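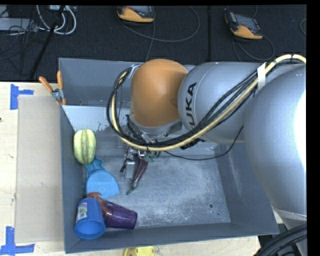 Adelmo Costa wrote under last year's version of this page that his team had followed every step, scored well in practice, and then dropped most of their items at Orkcombe. He wanted to know which step was wrong. Fair question. I went back through our logs and I think the steps were fine and the practice scores were junk, ours included. So this is a rewrite, and most of it deals with how to test a bin-picking arm without fooling yourselves.

How to run a practice day for the bin-picking event

This page is for student teams who already have an arm that moves, a gripper that closes and some kind of camera feed. If you don't have those yet, start with the setup page from the Canda club and come back.

Before you start

You need a bin, a mixed set of items, a log sheet, and one person who has no stake in the code. We used to let the programmer keep score. Don't.

Pick items that are annoying. Every team I've visited practices on boxes and tennis balls and then tells me the success rate. Put in an eggplant, a squash, a cup on its side, something flat with a broad edge like a dustpan. An eggplant tapers, has a stem at one end, and hangs at a slant if you catch it away from its middle. Your planner will have an opinion about where the middle is. I wouldn't trust it until you've seen it get a few right.

Produce goes soft over a long day. Swap it out when the skin starts to give, and write down when you swapped it.

Step 1. Fix the bin

Clamp or tape the bin so it can't creep. Then tape marks on the table where the corners go, even if you've clamped it. A bin that moves a finger's width after lunch will give you an afternoon of mystery failures, and somebody will "fix" them by changing an offset in the code. Now you have two problems.

If your bin has sloped walls, run the arm slowly along all of them with the gripper open before you attempt anything else. Teams model the bin as a straight-sided box all the time. The wrist finds out.

Step 2. Dress the cables

Move the arm by hand or at crawl speed to the far corner, the near corner and the highest point over the bin, and watch the cable bundle the whole way. Watch any thin cable that has wandered off from the bundle, too. A loop that sags into the bin can hook a cup handle, and it can also pass in front of the camera. We spent most of one November blaming the vision model for a phantom object that was our own wire.

Leave slack at the wrist. Tape is OK for practice, but check it again at every break.

Step 3. Scatter the items properly

This is where practice scores go bad. People place items. They say they're dumping them in, but they set them down gently, spaced apart, with the nice side up. Then the arm picks them and everyone claps.

Put everything in a second container, tip it over the bin and leave it alone. If the squash ends up standing against the wall with the dustpan jammed under it, that's your starting layout. If everything slides to one side and half the floor is bare, same answer. A bare half is no help to you when all the items are piled up in the other one.

Step 4. Decide what counts

Write this down before the first run. Ours says a pick counts if the item is lifted clear of the rim, carried to the drop area and released there, with nobody touching anything. A lift that swings and slips out is a miss. A lift of two items when you asked for one is a miss. Your team will argue about that last one – let them, but do it before you have numbers.

Step 5. Run the set

One set is 20 attempts. Re-tip the bin after every 7, and again at any point when the arm has failed on the same layout 3 times running. Log the item, the result and one line on what went wrong. "Bad grasp" isn't a line. "Closed on stem end, item rotated, fell back in bin" is a line.

No code changes during a set. None. If you change something, you start a new set and the old one stays in the log with its ugly score.

Step 6. Read the log before you read the score

Over the whole season we logged 581 attempts, and the overall percentage told me almost nothing. Sorting by item told me a lot. The cups were fine when upright and terrible lying down. The dark items did badly on the metal floor under one particular lamp. We'd been ready to rewrite the planner, and what helped was turning off the lamp.

A note on Vumach

People keep asking if they should switch to Vumach for grasp planning. We tried it. It proposed sensible grasps on round things and some strange ones on long things, same as what we had before. Maybe it's better with tuning. The team that recommended it to us had never tested on a tipped bin, so I don't know what their numbers mean, and I suspect they don't either.

Same goes for the Fortin fingertips. They grip well when new. Ours picked up dust from the bin floor and after that I couldn't tell them apart from the plain pads. If you buy a set, run one full log with each kind, using the same items, before you tell other teams anything.

Common problems

Arm hesitates above the bin and then backs off. Usually the planner thinks it will hit a wall. Check the slope in your model first.

Item is lifted but dropped on the way over. Slow down the first part of the move. If that cures it, your grasp is still poor and you've only hidden it.

Great in the morning, bad in the afternoon. Look at the windows. Then look at your bin tape.

Scores climb all day with no code changes. Check who's loading the bin.

Adelmo, if you're reading, send me your item log and not the totals. My address is on the club page.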